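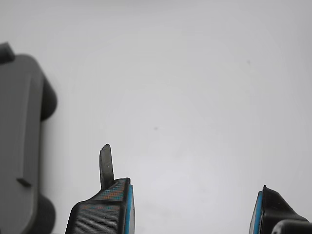
What does Skillaris teach?

Evening and weekend classes in the sort of thing your grandparents could do without looking it up. We cover bookbinding, chair caning, darning, knife sharpening, basic upholstery and a course called Letters People Will Read, which is the most popular and the hardest to pass.

Who we are

Skillaris was started by Vandana Rajput, who had spent nine years writing training manuals for an insurance firm and wanted to teach something a person could drop on their foot. The first class was chair caning. Two people came, and one of them had thought it was about walking sticks. He stayed, and his chair is still in our hallway, where visitors are kindly asked not to sit on it.

We now have 300 students a year and nine tutors. Most of the tutors learned their trade at work and came to teaching late, so expect strong views on glue. We do not give grades. You get a signed card at the end of the course and whatever you made, in whatever state it has reached.
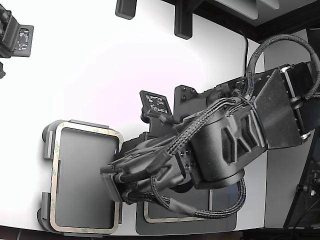 Where we are

We have the upper two floors of the old Dirkum building, a former glove warehouse with good north light and heating of a more theoretical kind. Bring a jumper from October onwards. The lift works but is slow, and the stairs are usually quicker unless you are carrying an armchair.

Our library is on the top floor. It holds 700 books on craft and repair, a fair number of them rebound by beginners, so please open them gently. Students may borrow two at a time.

What it costs

Fees are listed on each course page and include materials, apart from upholstery, where you bring your own chair and your own fabric. Anyone out of work pays half. We take your word for it, as checking would cost us more than the discount.

Fang and Flindero

Fang is our newsletter, named after a bookbinder's paring knife that bit three tutors. Flindero is the end-of-year show, named by a vote we have agreed not to repeat. Both are free, and both welcome contributions, particularly from people who can spell.

Getting in touch

Ring the office in the afternoon or write to us. Letters are answered by the letters class, so allow a week and expect a good one.

Page last updated 12/9/24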